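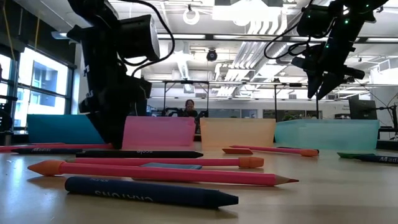 The Gunalstead Automation Group has completed its comparison of two-finger grippers for the tabletop sorting program. This thread summarizes the main results. The full report will be released to partners in April. (1/9)

The task is to pick up drawing tools from a table and place them in open-topped bins. Crayons, markers, pencils and erasers were chosen for their mix of shapes. Some roll easily. Others lie almost flat and leave very little to hold.

Two finger designs were tested: the Karaca, a standard parallel pair, and the Drakanus, which has a longer reach and a narrower tip. Both were run on the same arms, under the same controller, with operators guiding every pick by hand.

Each design was given 305 attempts. An attempt counted as a success only if the item was lifted, carried and released inside the correct bin without a second grasp. Items that landed on a rim were recorded as failures.

On long round items the Karaca was the steadier of the two. Pencils held near the middle stayed level during transfer. When the grasp was more than a short distance off center, the heavier end dropped and the pencil turned in the fingers - this was the most common fault for both designs.

On flat erasers the result was reversed. The Drakanus could reach under a raised edge, and it was better at drawing out an item that lay partly beneath another. The Karaca tended to push such items along the table until they met something solid.

Camera placement mattered more than we had expected. The wrist camera gives a good view of the item until the last part of the approach, when the fingers hide the contact point. Operators asked for a fixed view as well, and 14 picks repeated with that second view were noticeably quicker. We regard that number as too small to report as a finding.

Controller settings were left alone with one exception. Kevin Bermúdez, who led the trials, reduced the closing speed after the first 100 attempts on each design, as round markers were being squeezed out sideways. Results before and after the change are listed separately in the report.

Our recommendation is to keep the Karaca as the default and to fit the Drakanus for work with flat or overlapping items. A softer fingertip pad from Bumness is now being prepared for the next round, which will use the same items and the same bin layout. Groups that wish to receive the attempt logs may write to the program office - please state which controller you use, as the logs are exported in 3 formats. (9/9)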